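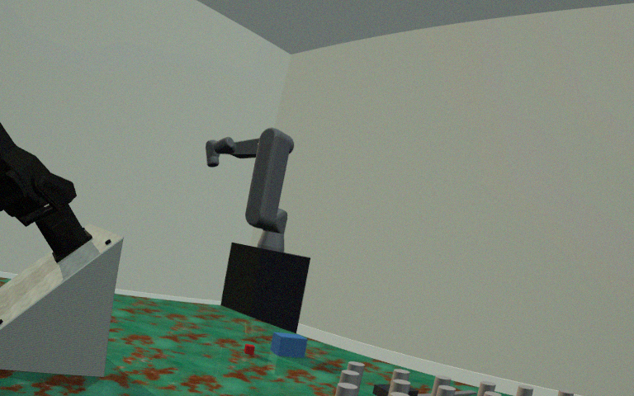 4. Mise en service du déshumidificateur Humholm 510

Le présent chapitre s'adresse au personnel chargé de l'installation de l'appareil dans un local fermé. Il suppose que le déballage et le contrôle des accessoires (chapitre 3) sont terminés.

4.1 Choix de l'emplacement

1. Placer l'appareil sur un sol plan et stable, à l'abri du rayonnement direct du soleil.
2. Laisser un dégagement de 22 cm entre la grille arrière et le mur.
3. Fermer les portes et les fenêtres du local. Un apport permanent d'air extérieur allonge la durée de séchage.

Remarque — Après un transport en position couchée, maintenir l'appareil debout pendant neuf heures avant toute mise sous tension.

4.2 Raccordement de l'évacuation

1. Retirer le bouchon situé à l'arrière du bac.
2. Emboîter le tuyau fourni jusqu'à la butée, puis serrer le collier.
3. Diriger le tuyau vers un siphon de sol, en pente continue et sans coude serré.
4. Verser un verre d'eau dans le bac et vérifier l'étanchéité du raccord.

ATTENTION : ne pas utiliser de rallonge électrique enroulée. Ne jamais débrancher l'appareil en tirant sur le cordon.

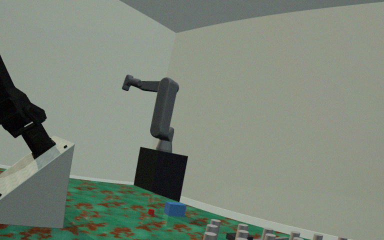 Dernière modification de la page : 15 mai 2023

4.3 Premier démarrage

1. Brancher l'appareil sur une prise reliée à la terre.
2. Appuyer sur la touche Marche pendant trois secondes. Le voyant vert s'allume.
3. Régler l'humidité souhaitée à l'aide des touches + et −. La valeur clignote, puis se fixe.
4. Sélectionner le mode Continu si l'évacuation par tuyau est raccordée, le mode Bac dans le cas contraire.

Remarque — Le compresseur démarre avec un retard de trois minutes. Ce délai s'applique également après une coupure de courant.

4.4 Relevé initial

Noter la température et l'humidité du local sur la fiche Stinia jointe au manuel, puis répéter le relevé le lendemain à la même heure. Les fiches remplies sont à adresser à Mme Mabli Kneath, service technique, site de Drullthorpe. Pour le nettoyage du filtre, se reporter au chapitre 5.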